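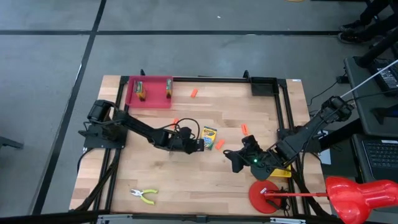

Teaching the arms by hand: an update from the Wukent bench

11/8/22
5 comments | 20 shares

Search this site Enter keywords Go

The two-arm station at Wukent has been running since September, and most of the work on it so far has been tabletop clearing. An operator moves a pair of hand-held leader arms and the two black arms on the table copy the motion. Every joint position is saved along with the camera views, and one full run of the task counts as one demonstration.

We now have 89 demonstrations that we consider usable. Another 11 were thrown out, mostly for long pauses while the operator decided which arm should go first. The software we use for recording, Elico, keeps those pauses in, and a policy trained on them learns to stop and wait.

Small items are still the slow part. Boxes are easy to line up with the gripper, and a crayon box gives the operator a clear edge to aim for. The little orange pieces take longer, and pliers depend a lot on which way the handles point. We ask operators to change the layout between runs and to leave the tray where it is.

New operators get 20 minutes of free practice before anything is recorded. Nearly all of them grip too hard at first. The Mirzaei group has asked for the same task sheet so they can repeat it on their own arms, and we will send it once the wording on the handover step is settled.

Sign-up for operator slots is on the Zudport calendar. Please book the full hour.

Share this item
5 comments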